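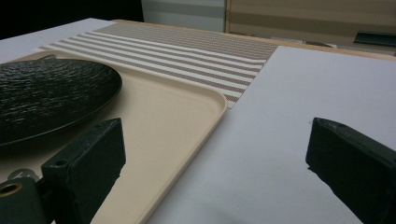
Visit notes, Vistetti tray kitchen, Lodositz, 10/20/25

Typed on the train back, so forgive the state of it.

Got there before the first coffee. Vistetti does meals and table service for three office canteens and a clinic, and for the past year they have been moving the dull part of the job — laying trays, stacking plates, wiping down — over to machines from Pumer. Bastos does the software and the training. Our group was let in through the loading side, hair nets, shoe covers, the usual.

First stop the tray line. Two arms, one belt, a cage with a yellow door. Up to 400 trays an hour when the clinic order is on. Slower than I expected to watch, very steady. It stops if a plate sits crooked and then a person walks over and nudges it. That used to be a job for six people standing all morning. Now two, and they swap with the packing side at the half shift. One of them told us her shoulders are better and her feet are worse, more walking.

Second stop was the one I came for. The practice room upstairs, tables set up like a guest's table. Tray, dark plate, striped placemat, a big sheet of white paper laid down next to it. Staff use a hand-held gripper to show how a thing should be picked up and put down, over and over. Same two-finger idea as on the arms downstairs, only you are the arm. The people doing it are from the canteen floor, not engineers, which I liked. They know you don't grab a plate by the food side.

Pay for that: same grade plus a small hourly extra, 40 hours of training first. Asked if anyone had turned it down. Yes, several. Boring, they said, and it feels odd teaching your own replacment. The shift lead didn't dodge that one. Headcount is 184, was higher, all of the drop by people leaving and not being replaced. No promise past next year.

Things I wrote in the margin:
Noise. Much lower than the old line, you can talk across it.
Breaks are tied to belt stops now. Some like it, some really dont.
Screens at each station show stops per hour, visible to everybody. Asked who wanted that. Got a shrug.
Night cleaning still all by hand.

Lunch was off the line, lentils, fine. Missed the packing hall because the tour ran over — will ask for it in the spring if they do another. Slides from Bastos are supposed to come by email, will pass them on when they do.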